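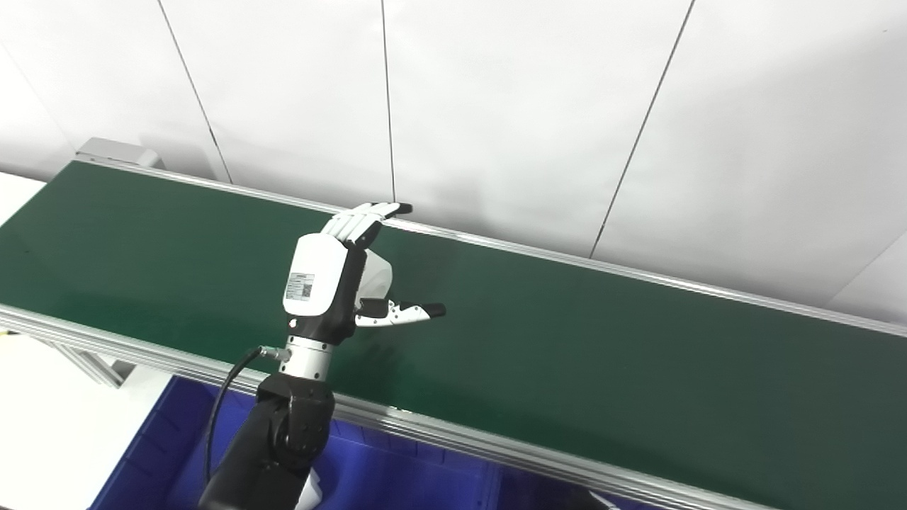 What is a home-built conveyor cell?
A small work area in which a motor-driven belt carries parts past a fixed robot arm, put together by amateurs from stock parts in a garage or shared workshop.

28 January 2024
By Asabe Ugwu

Skultden conveyor cell

The Skultden conveyor cell is an amateur automation project built at the Ambrose shared workshop in Celitz. It consists of a belt conveyor, a single robot arm with a jointed hand, a catch bin, and a control program called Flirkik. The cell is used for trials in picking small household and workshop items from a moving or stopped belt. The name Skultden applies to the project as a whole and is also used loosely for the conveyor.

Background

Work on Skultden started as an attempt to sort mixed hardware left on the benches at Ambrose. The first version used a tilting tray and a suction cup. It handled flat washers well and failed on bolts, which rolled into the corner of the tray. The tray was dropped in favor of a belt, and the suction cup was later replaced by a hand with fingers and a thumb.

The conveyor was rebuilt twice before the arm was added. The first frame was made of lumber and changed shape with the humidity in the room, so that the belt wandered to one side. The second used steel angle, which was stiff enough but hard to adjust. The present frame is made of aluminum extrusion.

Construction

Frame. Silver aluminum rails run along both long sides of the belt, and the legs are made of the same metal. The grooves in the rails accept sliding nuts, so sensors and guides can be moved without drilling. Corner joints are bolted and checked with a square before the belt is fitted.

Belt. The belt is dark green with a matte surface. Glossy belting was tried and rejected on account of glare in the camera view. Tension is set by a pair of screws at the idler end, turned in equal steps. Too much tension loads the bearings; too little lets the drive roller slip when a heavy part is placed on the belt.

Drive. A geared DC motor turns the drive roller. Normal running speed is 8 centimeters per second, and picking trials with the belt in motion are run at 4 centimeters per second. An encoder on the idler shaft reports actual belt travel. Placing it on the idler means that slip at the drive roller does not enter the position count.

Bin. A blue plastic bin sits below the conveyor. Rejected parts and dropped parts are collected in it and returned to the start of the belt by hand.

Arm and hand

The arm reaches over the belt from one side. The hand has a white shell, white finger links, and black tips on the thumb and outermost finger. A metal ring at the wrist joins it to the arm, and a black cable leaves a connector on the ring and runs down along the arm.

Cable routing was a recurring fault in early trials. When the wrist turned through its full range, the cable pulled tight and the connector worked free. The fix was a longer loop near the wrist and a software limit on wrist rotation.

The hand waits over the belt with the thumb and fingers apart. From this posture it can close on an item with a short movement. Waiting with the hand closed was found to add a delay that the control program could not make up at higher belt speeds.

Control

Flirkik runs on a desktop computer beside the cell. It reads the encoder and an overhead camera, keeps a list of items on the belt, and sends target positions to the arm. The control loop has the following states:

Idle: belt stopped, arm at rest position.
Feed: belt running, camera searching.
Track: item found, position predicted from the encoder.
Grasp: hand lowered and closed.
Place: item moved to its tray.
Fault: belt and arm stopped, manual reset required.

A grasp is treated as failed if the fingers close past a set angle, which indicates that nothing is held. Flirkik then returns to Feed and lets the item pass. Repeat attempts on the same item were removed after the hand struck the far rail while reaching for a bolt near the end of its range.

Calibration

The camera and arm are aligned with a printed grid laid on the stopped belt. The arm touches selected grid corners in turn, and the program fits one set of coordinates to the other. Calibration takes 11 minutes and is repeated whenever the conveyor has been moved. A change in belt tension also calls for a new encoder scale, though the camera alignment can be kept.

Safety

An emergency stop button cuts power to the belt motor and the arm drives. The arm sags slightly when power is lost, and hands are kept clear of the space under it. Loose sleeves and gloves are not worn near the rollers. The belt is stopped for all cleaning and tracking adjustments.

Trial record

The log kept at Ambrose lists over 400 grasp attempts with the present hand. Wooden blocks and plastic caps gave the fewest failures. Thin washers remain the hardest item, as the fingertips tend to push them along the belt. A raised edge guide is planned for February.

See also: belt tracking; rotary encoder; end effector; aluminum extrusion

This site uses cookies to remember your reading settings. Accept | Decline

Contact | © 2024 Ambrose Workshop, Celitz | Back to top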